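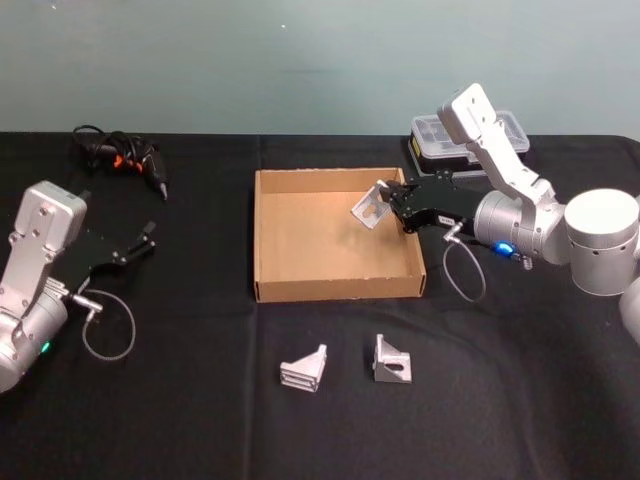

## My father's drill and the shelf that took all October

I moved to Arroyo in spring, and for months my books stayed in their boxes. In my country the walls of a house are brick, and I know brick. You drill, you put the plug, you turn the screw. In my new apartment the walls are drywall, and when I knock on them they answer like an empty suitcase.

My first try was not good. I used the plugs I had brought from home, and the shelf came down on a Wednesday, before breakfast. It left two holes as big as plums. My neighbor Ellen heard it through the wall and came to ask if I was alive.

She explained to me what a stud is. I had known this word only for horses and earrings! You look for the wood behind the wall and you fix the shelf to the wood. She lent me a small magnet for finding the screws, and I spent a whole evening sliding it up and down and making pencil marks.

The shelf is 190 centimeters long, so I had to mark the studs very carefully and then move everything a little to the left, which put it too close to the window. I don't love this. My wife says it looks intentional.

The holes I repaired with a patch and some filling paste. The man in the store told me to sand it lightly between coats. I sanded it too much the first time and had to begin again.

My father's old drill did all the work, with an adapter that makes a worrying smell. He bought it when I was a child, and he kept every bit in a tobacco tin, sorted by size. I have the tin also, but I must admit the sizes are mixed now.

The books are up, 121 of them. The cookbooks are still in the hall, because Ellen thinks the shelf has enough weight and I have decided to believe her. Next is the bathroom mirror, and behind that wall I have not found any stud yet.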